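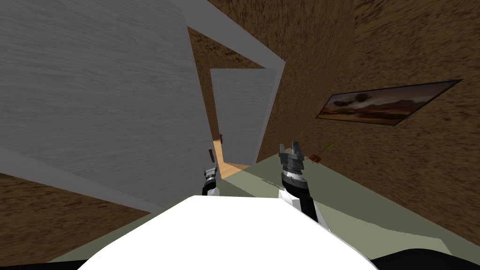
Figure 3. Rendered interior with an open door in the foreground and a second door, slightly ajar, beyond the doorway.

4.2 Door habits and the night temperature of bedrooms

In the previous section we treated each bedroom as a closed box which loses heat only through its outer wall and its window. This is the usual assumption in simple models of dwellings, and it is convenient, but it does not agree well with how people live. The households in Zeseslow described to us many different habits with their inside doors, and these habits were often older than the heating system itself. One family closed every door at night from fear of fire. Another left all the doors open so that the parents could hear a small child.

We therefore divide the position of a door into three states: closed, ajar and open. Fragkou uses only two states and includes the door left ajar with the open one. We do not follow this choice. A narrow gap already permits a slow exchange of air between the room and the hallway, with the warmer air leaving at the top and the cooler air entering near the floor, or the reverse when the bedroom is the colder side. In a fully open doorway the same exchange is much stronger, and the two rooms can come close to one common temperature before morning.
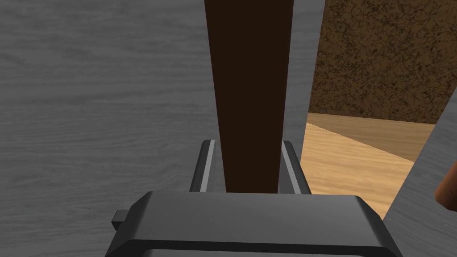

3 min read

The diaries were kept by the residents themselves. Each evening they wrote the state of the bedroom door at the time of going to bed, and each morning they wrote it again if it had changed. Thirteen households completed the diary to the end. Fergus Dalgleish and Calum Dalgleish, who live on different floors of the same house, kept separate diaries at our request, and their entries for the shared stair door did not always agree. Where this happened we kept both entries and marked the night as uncertain. Uncertain nights are not used in the fitting, but they appear in the tables.

The temperature was recorded at the height of the bed and not at the height of the ceiling. Finlay Guthrie has argued, in discussion with the author, that a sensor close to the bed also measures the sleeper. We accept this objection in part. To make the effect smaller, the sensors were placed on the side of the bed away from the pillow and never under a blanket. In the smaller rooms this was difficult, and in one of them the sensor had to stand on a shelf.

The hallway is more difficult than the bedroom. In older houses of the village it is unheated, and an open bedroom door makes the sleeper colder while making the rest of the floor a little warmer. In the houses renovated under the Plimura program the hallway has its own radiator, and the direction of the exchange can change during the night. A model with one fixed coefficient for the doorway cannot represent both cases. We let the coefficient depend on the difference of temperature between the two spaces, as Climer does for stairwells, and we keep the width of the gap as a separate term.

Some limits of this approach should be mentioned. The word "ajar" was understood in different ways, and Cameron Leckie, who checked the diaries, found that two residents used it for any door that was not locked. Curtains hung across a doorway were also not foreseen in the diary form. They are treated in Section 4.3, together with the gap under the door.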